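Bench notebook, Wullum kitchen room
23 April 2024
Setting out the table: does the order matter? 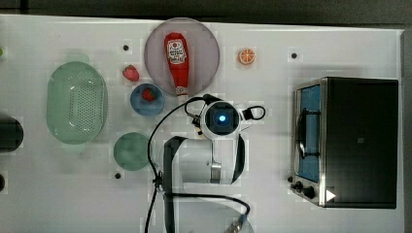 Stelmakh asked straight away whether any of this needs writing down, given that everyone sets a kitchen table differently and all of them still get fed. Fair point. I wrote back that I half agree and would keep it short.

The claim I'm meant to be testing comes from the Grostulden sheet, which says a table set out by size (big things to the left, small things in the middle, appliance to the right) is quicker to work at than one where things land where they land. I don't believe it. The sheet gives no times and doesn't say what was on the table. It does say "clearly faster" twice.

What I can say from the layout with the green colander on the left and the toaster oven on the right:

The colander is a nuisance wherever it goes. It's long, and lengthways it takes up most of the left side. Turned the other way it would push into the plate. I'd sooner see it hung up until there is something to drain.

Ketchup on the plate. The bottle is lying on its side across the pink plate, so the plate is no use for food until the bottle is moved. The sheet counts this as "grouped". I count it as one extra move.

Strawberries. One in the blue bowl, one on the bare table beside it. By the sheet's own rule they belong together, and it has nothing to say about which of the two places is right. I'd put both in the bowl. Same question for the orange slice, which has no dish at all.

Toaster oven takes the right-hand third. No quarrel with that, except that anyone left-handed will be reaching over everything else to get to it.

Plan, such as it is: 10 goes with the sheet's order, 10 with things put down any old how, same items both times, clear away to the shelf at the end of each. 20 in all. Grostulden wanted 100 and I've said no — if the gap is so small that it takes 100 goes to find it, it won't matter to anyone making lunch.

Still to sort out:
- who times it (not the person who wrote the sheet)
- whether wiping down counts as clearing away. I say yes.
- Vimen shelf labels have come off again, same as in March. Tape this time.

No results yet. Stelmakh's bet is no difference. Mine too, so somebody else had better check the sums.

2 comments · 0 shares

Recent entries
Vimen shelf, second go at the labels
Drying rack or tea towel
Which drawer for the peelers
Grostulden sheet, first read and complaints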